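Label the panel for the person who has to read it

I spent 32 years looking at the fronts of electrical cabinets, most of them in pump houses and small factories, and I have one complaint that has outlasted all the others. The labels are too small. They were too small when I started and they are smaller now.

A cabinet door is a thing people have to use. Someone designs it at a desk, someone else drills and wires it, and then for the next 25 years it is read by operators on a night shift, by the fitter who was called out, and by whoever is covering for the person who knows. The lamps and buttons get plenty of thought. There are standards for the colours and the catalogues are full of choices. The little white tag that says what the lamp is for gets done last, on the afternoon before delivery, with whatever is left in the label printer.

At Hunton, where I did my last long job, the water treatment building had 4 cabinets in a row, supplied by a firm called Pruvost. They were good cabinets. The doors hung straight, the wiring inside was tidy and the drawings matched what was there, which I can't say for much of what I worked on. On the fronts there were 130 labels between them. I know the figure because I was the one who ended up replacing them.

The old ones were paper slips behind clear plastic. The lettering could be read with your nose a hand's width from the door. Stand back far enough to see the whole cabinet, as you must when an alarm is sounding and you want to know which thing has changed, and every label was a grey smudge. The operators had got round this by learning positions. Second row, third along, was the transfer pump. It worked until a relief operator came over from the Astell site, where the same supplier had put the transfer pump in the top row. He stopped the wrong motor. No harm came of it beyond a lost afternoon, but the report put it down to operator error, and I thought then and think now that this was unfair to him.

People in the trade will tell you that colour does the job. It does part of it. Red, green and amber tell you that something is on, or well, or in need of attention. They don't tell you what. A row of three lamps in three colours is easy to see from the far side of a plant room, and it is no help at all if you can't read what is written under them. There is also the matter of people who don't see red and green apart very well. I worked with two of them. Both were careful men and both relied on the words.

The other argument is space. Doors are crowded, and a bigger label means a bigger door or fewer things on it. I have some sympathy, though less than I used to. A good many of the items on a crowded door don't need to be there. I have seen selector switches that had not been turned since commissioning, and lamps repeating what a meter a few inches away already showed. If a switch is used once in ten years it can live inside the cabinet. That leaves room on the outside for lettering that a tired person of sixty can read without fetching their glasses.

Then there is the question of language, which gets left out of the specification more often than you would think. Vitville took delivery of a line whose panels were labelled in the builder's language and nobody else's. The manual had a translation at the back. For most of a year the operators worked with strips of masking tape and marker pen, and the tape was better than the labels, being large and written by people who knew what the buttons did.

What I would ask for is modest. Engraved plates in place of paper slips. Letters big enough to read at arm's length in poor light. The same order of lamps and switches on every cabinet of the same type. And before the panel leaves the workshop, put an operator in front of it, call out the name of a pump and see how long the hand takes to find the button - five minutes' work, and I managed to get it into a contract once.

The Hunton labels took me most of a December, done between other jobs. The plates cost less than one of the meters. The operators said very little about it, though the old slips stayed in a jar in the mess room for years and I never found out who kept them. 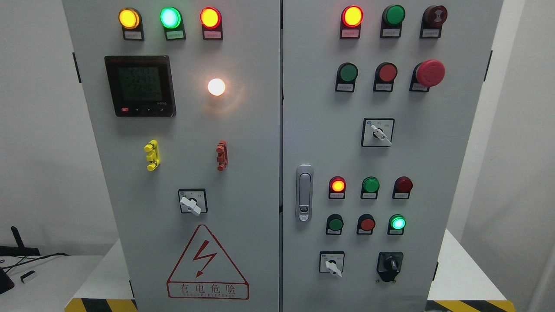
Control cabinet doors, with small printed tags under many of the lamps and switches.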